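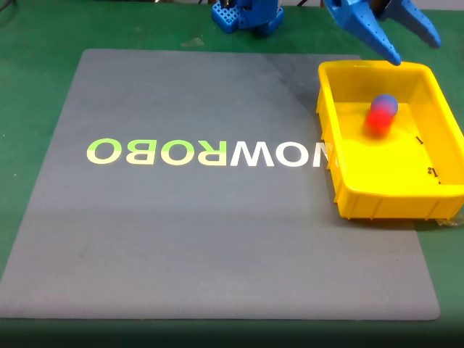
Ball and tray cell, gray mat down, yellow tray on the right.

About us

Stikska is a small automation shop. We set up, look after and fix tabletop robot cells for schools and light assembly places. Started by Frida Kjærgaard and Leopold Hämmerli in a rented unit behind the Harnell tile warehouse, still there, more shelves now. We don't build arms. We keep them going.

People ask what we do all day, so, one cell. The ball and tray cell is our training bench and also where every new fixture gets tried first. Blue arm, two blue fingers on the gripper, a mat, a tray. Simple job: ball goes in tray, ball comes out of tray. You would be suprised how much can drift on a job like that.

How we keep it

Mornings. Power up with the arm parked, hands off the table. Leopold checks the base bolts with a wrench, no power tools. Then the mat. It has to sit flat and square to the base, and if a corner has lifted we peel it and lay it again. Wipe with a damp cloth, no spray near the arm.

Tray next. It overhangs the edge of the mat a little on the right, leave it like that, the taught points are made for it. Tray walls are high enough to catch a fingertip, so the approach comes in above the rim, stops, then goes down slow. We use 12 mm clearance over the rim. Was 11 for a while. Frida changed it after we bent a tip and she was right.

Fingers. Look at the tips, look at the rows of holes for grit, wiggle each one by hand with the power off. Any play at all, the screws come out and go back in with fresh threadlocker. Fingers get swapped as a pair at 2000 cycles on this bench. Customers can go longer if their parts are soft.

Balls roll. Drop height matters more than grip force, so we set height first and force second. Too high and the ball bounces off the wall and you chase it across the shop. Open the fingers evenly or it goes out with spin on it.

Cables last. Swing the arm to both ends of travel by hand and watch the slack. If a cable pulls tight anywhere, re-clip it before anything runs. Then a short run at low speed, somebody standing at the stop button, then normal speed. Write it in the book. Date, initials, what you touched.

Repairs

Most of what comes in: worn fingers, loose mounts, a cable chewed by a joint. We open it, tell you what we found, and you decide. Flat bench fee is $430, parts on top. If it's just a bolt we tell you it's a bolt.

We work on Eyvindsson and Brukis grippers and most small arms that bolt to a table. Not sure? Send us the label off the base and what it's doing wrong. A short video helps alot.

Training

Half day, on the cell above. You level a mat, set a tray, teach the points, swap a pair of fingers and get the thing running again after we knock it out of line. Bring safety glasses, we have spares but they are scratched. Small groups only, the unit is not big.

Visiting

Ring the side door, the front one is the tile people. Closed two weeks in July. Parking is along the fence, please not in front of the roller door.

Page updated May 2, 2022. Bench fee changed, rest is the same.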